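Hello from the paint-spattered end of the house

If you've been reading since the winter, you know I've been putting off the bathroom. Well, I finally started. And by started I mean I spent most of March staring at tile samples lined up along the kitchen windowsill, moving them around every time the light changed and asking everyone who came to the door (including the man with the parcels) which one looked least like a swimming pool.

So this month's long bit is about tile. If tile bores you, scroll down to the soup.

I went in thinking I wanted white. Everyone wants white. My last place had white tile from floor to ceiling and I spent 4 years scrubbing it, and I still walked into the Sikder showroom in Vanisberg and headed straight for the white wall like a homing pigeon. The woman at the counter let me pick up a few, then asked what color the towels were going to be. I had no idea. She asked what I could see from the window. A hedge, I said. She went off and came back with a green one, a sort of wet-leaf green with a bit of wobble to the glaze, and that was the end of white!

Green turns out to be a slippery thing to buy, though. Under the shop lights mine looked like a nice old bottle. At home in the morning it was closer to peas. By four in the afternoon it had gone almost gray, and I liked it best then, so I've decided I'm an afternoon bather from now on. Please, please take a sample home before you order. Take two of the same one and put them on different walls. I nearly skipped that step and I'd have been stuck with 36 boxes of peas.

The floor was harder. A few of you wrote in after the last issue to say that a brown floor would make the room feel smaller, and a few of you wrote in to say it would make it feel cozy, and I suspect you're all describing the same effect. What I can tell you is that a pale floor in our house shows every hair the dog has ever owned. Tan hides the dog. Tan also hides the mud from the allotment, and toast crumbs, for those of you who eat toast in the bathroom (I know you're out there, you've told me).
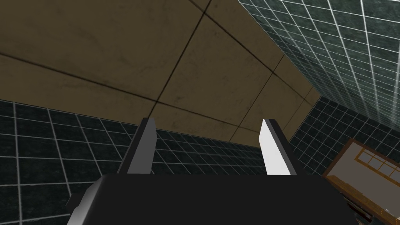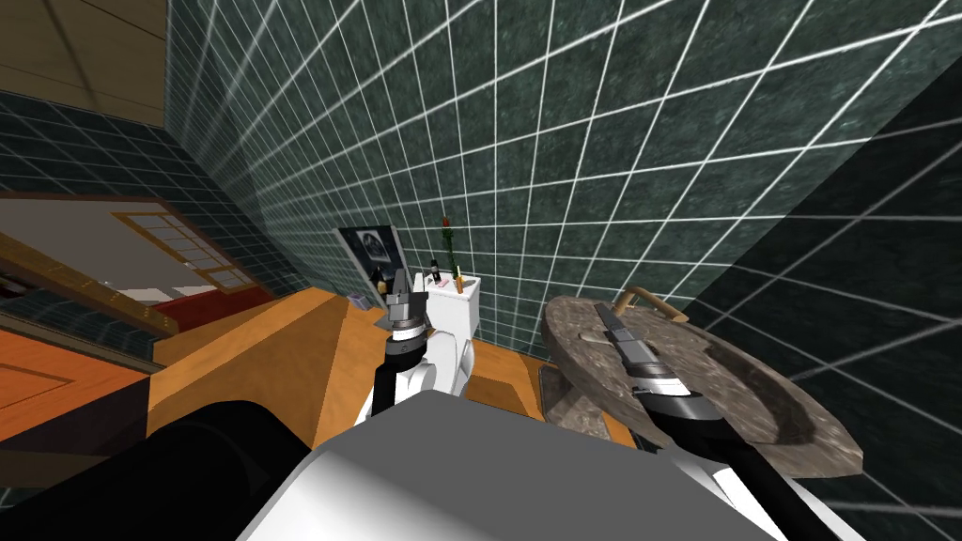 Tiled bathrooms: greens and browns in the first, a stone vessel sink in the second.

Now, sinks. I've gone back and forth on the bowl kind that sits up on top of the counter. I stayed at a guesthouse on the coast a while back that had one and I thought it was the loveliest thing, right up until I tried to wash my face and sent water down both sleeves. They sit higher than you expect, so if you're short like me you want to lower the counter to make up for it. And you want to know how you're going to clean behind it. My arm does not bend the way it would need to. My sister has one and keeps an old toothbrush taped to a wooden spoon for the purpose, and she's very proud of it, and I'm not sure that's the advertisement for bowl sinks she thinks it is.

Still, I keep coming back to them. There was a speckled one in the showroom that I've visited three times. I'll let you know.

Grout next, and I'll keep it short because I can feel some of you drifting. I bought a tub of Goltiline in a color the label called Driftwood, and I tested it on a scrap board behind the shed. Two things I wish I'd known. It dries a good deal lighter than it goes on, so don't panic on the first day. And wipe the haze off sooner than feels right. I went in for a cup of tea and a phone call, came back out, and had to go at it with a scrubbing pad until my shoulders ached. The board is now propped against the compost bin looking quite smart, if anyone wants a very small patio.

For sealing I'm trying Trudenine, which a neighbor had left over in her garage. It smells like a school art room. Open a window, and then open the other window. I put one coat on half the board and left the other half bare, and I've been dripping coffee and beet juice on both sides in the evenings. The bare half is pink. I'll do a second coat before I say anything more about it.

On money, since several of you asked. I set aside 1000 for tile and grout and told myself that was generous. It wasn't. I forgot the edging strips, I forgot that you need extra for cuts and breakages, and I forgot that I would break things. I dropped a box on the back step on the very first day — the step is fine. If you're planning your own, add the extra in at the start so that it doesn't feel like bad luck later on. I'm slowly learning to do this with everything, including guests for dinner.

The fitter is booked for after the school holidays. Until then we still have the old bathroom with its peeling corner and the tap you have to turn the wrong way, and I find I've become a bit fond of it now that it's on notice.

Send me your tile stories, good or bad. I'd especially like to hear from anyone who has lived with dark tile in a house with hard water, because I've had one warning already and I'd like to know how worried to be. Just hit reply and it comes straight to me.

Right, on to the soup. I've had leeks coming out of my ears.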